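Briston opens small-item packing room for Cetix household range

3/2/18

Briston, the household goods supplier, has opened a new packing room for the small items in its Cetix range. The room has been in use since the start of the year and now handles all Cetix orders that go out in mixed parcels, including those sold through the Dratus shops.

Until now, small items were sorted in the same hall as furniture and garden goods. Orders made up of soft items, refills and spare parts often had to wait while larger goods were cleared from the benches. The new room is on the upper floor of the Zulu building, next to the main store, and has its own goods lift and its own delivery point.

The Cetix range is made up of 1,946 separate items. Most of them are small enough to hold in one hand. They include cloths, sponges, hooks, caps, clips and drawer fittings, and many are sold singly as well as in packs. Single items make up a growing share of orders, and these take the most time to sort, as each one has to be picked out and placed in the right bin before the parcel can be closed.

Work in the room is done at wide, pale tables. Briston tried several surfaces before settling on a smooth top with a marble-like pattern. It wipes down easily at the end of a shift and does not catch on fabric. Each table is kept clear apart from the bins in use and the items being sorted, and stock waiting to be unpacked stays in its cardboard boxes behind the table until it is needed. 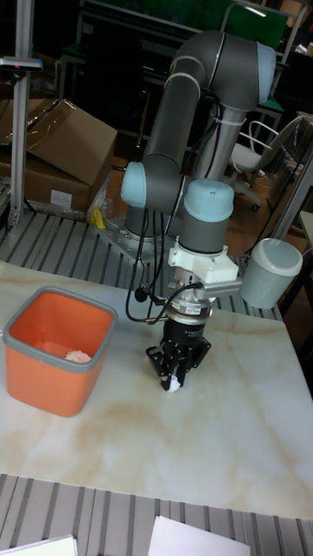
The bins follow one simple rule. A bin belongs to one order and is not shared, even when the order is for a single cloth. Once everything on the order sheet is in the bin, it is moved along to be wrapped. Bins that are still waiting for an item stay on the table, and any bin that has waited for more than one shift is checked against the stock list.

Customers will notice two changes. The first is that small Cetix items will no longer be held back to travel with furniture. If an order contains both, the small items will be sent first in their own parcel and there will be no extra delivery charge. The second is that the latest time for same-day packing moves from noon to 2 pm for orders made up only of Cetix items.

Packaging has also been changed. Soft goods such as cloths and covers were previously sent in rigid cartons with paper filling. They will now go out in flat paper mailers, which fit through most letterboxes. Hard or breakable items will still be packed in cartons. The old cartons will be used up before new ones are ordered, so some parcels will carry the earlier Cetix label until the end of March.

The room can pack roughly 300 mixed orders in a shift. Briston expects this to be enough for normal trading and will run a second shift in the weeks before the spring sale. Orders placed by Dratus shops for their own shelves are not affected and will still leave from the main hall on pallets.

The move has freed up space downstairs, where the former small-item benches have been taken out. The area will be used for returned furniture, which has been kept in a separate unit across the yard. Returned Cetix items should be sent to the Zulu building, and the address on the returns slip has been changed to match. Slips printed before the change can still be used, although refunds may take a few days longer.

A full list of the Cetix items packed in the new room is available to trade customers on request. It covers 31 product groups and gives the parcel type used for each. Shops that hold their own Cetix stock are asked to check their reorder codes against the list before placing their next order, as codes for clips and drawer fittings have been shortened.

About Briston

Briston supplies household goods, furniture and garden goods to shops and to customers at home. Its own ranges include Cetix small household items. Goods are stored and packed at the main store and at the neighbouring Zulu building.

For press enquiries, or to ask for the Cetix packing list, please contact the Briston press office.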